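Darevent 电动滑翔机项目 常见问题

大家好!自从我们在斯塔勒库姆(Stallelcombe)的开放日上把 Darevent 的机翼推出机库,信箱就没有安静过。下面把问得最多的问题集中答一遍,有些答得长,因为我们一聊起这架飞机就停不下来。

Darevent 到底是一架什么飞机?

单座、自起飞的电动滑翔机。机头有一副可折叠螺旋桨,起飞和爬升用电,到了高度关掉电机,桨叶向后贴住机身,接下来就是纯粹的滑翔了。不需要拖曳飞机,也不需要绞盘车,一个人推出来,检查完,就能走!我们想做的就是一架让人下班以后还来得及飞一趟的飞机。

翼展多大?空机多重?

翼展15米,这是很经典的级别,拖车、机库和比赛规则都现成。空机重量307公斤,含电池。设计书上写的是333公斤,后来翼梁换了铺层方案,又把座舱后面那块隔板重新画了一遍,省下来不少。负责结构的 Sharon Mutiso 称完重以后让大家轮流去看秤上的读数,有人看了两次。

电池放在哪里?

放在机翼后方的机身里,靠近重心,分成两组,各有独立的管理电路。任何一组出问题,另一组仍然可以单独供电,只是功率减半,爬升会慢下来。电池舱有自己的通风口和向下的泄压通道,和座舱之间用防火隔板分开。

为什么不装在机翼里?装在机翼里确实能减轻翼根弯矩,我们也认真算过。可是每次拆装机翼都要断开高压接头,冬天在冻手的停机坪上做这件事,谁都不会喜欢。

充一次电能爬多高?

按目前的能量预算,满电可以从地面爬到两千米左右,留有一次低空复飞的余量。如果只爬到六百米就遇上热气流,剩下的电可以留着回家用。这个数字会随着试飞结果更新,请以最新的飞行手册草稿为准。

充电要多久?需要专用设备吗?

用普通的单相插座,27%的余量充到满电要一个晚上。机场如果有三相电,可以用我们的 Daler 充电箱,一顿午饭加一杯咖啡的时间就能再飞。Daler 是带轮子的,可以推到飞机旁边,线长六米。

Mushi 是什么?经常在你们的文章里看到这个名字。

Mushi 是我们的飞行计算机!它读空速、气压高度、电池温度和电机转速,然后只告诉飞行员当下用得着的东西。爬升时它显示剩余能量和预计改平高度,电机一停,它就自动切换成变压表和滑翔比页面。声音提示可以调,也可以完全关掉(喜欢安静的人很多,我们自己就是)。

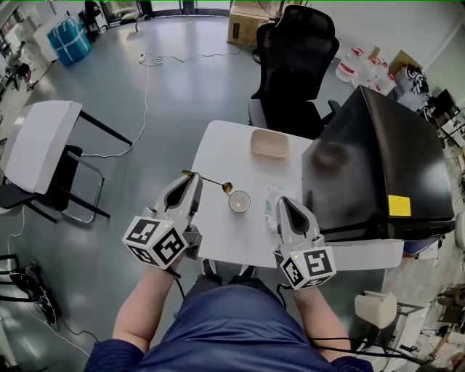

斯塔勒库姆,11月

入冬以后白天短,试飞窗口也短,我们把更多时间放在了地面工作上。本月的进展先写在这里,后面的问答也按这个进度更新过。

地面振动测试做完了。机翼第一阶弯曲频率和计算值很接近,副翼的配重要再加一点点。颤振分析会用实测数据重跑一遍,跑完之前不会扩大速度包线,这一点没有商量余地。

电机台架也转起来了,连续功率下定子温度稳定,比我们担心的要低。折叠桨的收放机构还在改,低温时复位弹簧偏软,桨叶贴合得慢。新弹簧已经到货,这周三上午装。

现在已经飞过了吗?

飞过6次,全部在本场范围内,都是短时间的飞行。前两次由绞盘牵引、电机不工作,只看操纵性和配平;从第三次起用电机自起飞。飞行员的评语里出现最多的词是“安静”。在座舱里能听到轮子离地以后那一下突然没有了的隆隆声,非常奇妙!

电机在空中重启不了怎么办?

和所有带动力的滑翔机一样:任何时候都要把它当成重启不了来飞。起动电机之前,飞行员必须已经选好着陆场,并且高度足够完成一个正常的起落航线。好在这架飞机的桨即使卡在展开位置,阻力也不算大,滑翔比会下降,但下滑航线还是很从容的。具体数据会写进手册的应急程序一章。

下雨能飞吗?冬天能飞吗?

小雨中可以飞,不过翼型对雨滴比较敏感,失速速度会升高,进近时要加速。已知结冰条件下禁止飞行。冬天可以飞,电池低于五摄氏度时 Mushi 会限制起飞功率,所以请提前预热。Daler 充电箱有预热模式,设好时间就行。

没有动力飞行经验,只飞过滑翔机,能开吗?

能,不过要先办理自起飞的签注或者当地的等效资格,各国要求不一样,请向所在俱乐部的教员确认。对滑翔机飞行员来说,要养成的新习惯主要在地面:检查桨叶、确认电量、滑跑时注意方向。油门只有一根杆,往前推就是了。

体重和身高有限制吗?

座椅和脚蹬都可以调,我们自己人里最矮的和最高的都坐进去试过。飞行员连同降落伞的重量上限是110公斤,下限70公斤,不够的可以在机头加配重块,工具就放在左侧口袋里。

会做双座型吗?

问的人太多了!我们也很想做。不过现在的人手只够把单座型好好飞完、好好取证。双座型有一张草图,贴在工作间的墙上,目前它的全部进展就是这张草图。

什么时候可以订购?

现在不接受订购,也不收订金。取证计划走完之前,我们不想拿别人的钱。可以在联系页面留下邮箱,有大的进展会写信,平均下来一个季度一封。

可以来参观吗?

欢迎!请提前写信,注明人数,以及有没有小朋友同行。机库里高压系统带电的时候会拉起黄色隔离带,请不要跨过去。停车请停在跑道北侧的草地上,雨后那里很软,最好穿靴子。

我是学生,能来实习吗?

结构、电气和嵌入式软件三个方向都收实习生,时间不少于十周。来信请附一份你自己做过的东西,模型飞机、课程设计、修好的收音机都可以。简历的格式我们不在意,写清楚你负责了哪一部分、遇到了什么麻烦就好。信件由 Sharon Mutiso 回复,她试飞日不看邮箱,请多等两天。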